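Hildale Annex, stairs and exits: walk-through checklist with comments
Sep 11, 2018
Filled in by: Nerea Paredes
Form used: Iltell general premises form, 2 sheets, handwritten remarks typed up afterward

Before the items, a word on the form. It has a box at the top for an overall score out of 100. The August sheet gave the building 100. I don't believe it, and I've left my box blank. A building with a handrail bracket I can turn with my fingers isn't a 100.

1. Main door opens fully from inside without a key
OK. Closer is slow. Door needs a shove in the last few inches.

2. Exit signs lit
Partly. Front one fine. The back one lights when you press the test button and goes dim before you've let go. August sheet says "tested, good." Tested for how long?

3. Stair treads sound, nosings fixed
Fail. Third tread from the bottom has a nosing strip lifting on the wall side. Someone has glued it before, and I can see old glue under newer glue. Screw it down.

4. Handrail firm along full length
Fail. Lower bracket loose. Upper ones tight.

5. Stairs and landing kept clear
OK on the day. I put no weight on that, as everyone knew I was coming. 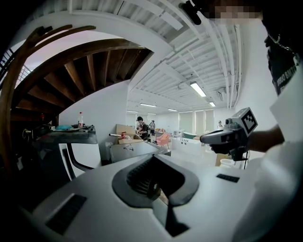 Does a stairway pass if it's clear only during the inspection?
It passes on paper for that visit, and the comment line should say so. Come back unannounced before you treat the item as closed.

6. Stair lighting, switches top and bottom
Top switch works. Bottom one works if you press the left side of it. Bulb on the landing is dimmer than the one it replaced, going by the box left on the ledge. Put the right one in.

7. Fire extinguisher present, in date, on its hook
Present and on its hook. Tag number 882, pin in place, gauge in the green. The tag has initials for every month, all in the same pen and the same slant, which looks to me like a year signed off in one sitting. I can't prove it. Ask for the service slip.

8. First aid kit stocked
Kit is a Kumuvberg wall box. Bandages yes, gloves yes, burn gel out of date. The list inside the lid doesn't match what the box holds, so don't restock from it.

9. Floor at foot of stairs, trip hazards
Mat curls at one corner. I was told it "flattens out by noon." I stayed past noon. Replace the mat.

10. Evacuation plan posted and readable
Posted, yes. It shows a side door that was bricked up before I ever set foot in the place. Take it down today, even if the new one isn't ready.

11. Previous actions closed
Bracket: marked closed in August, still loose. Nosing: marked closed, still lifting. Back exit sign: never listed.
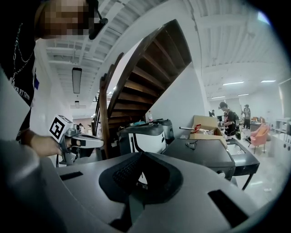 Từ wrote back on the draft that item 4 is too harsh, that the bracket was tightened in August and the plaster behind it is what's giving way, and that a longer screw won't hold for more than a month either. Fair point about the plaster. The rail still moves, so the Fail stays, and I've changed the action from "tighten" to "open up wall and fix to solid backing."

Actions carried forward: 2, 3, 4, 6, 8, 9, 10. Service slip for 7 to be shown to me, on paper.

Next visit: not announced.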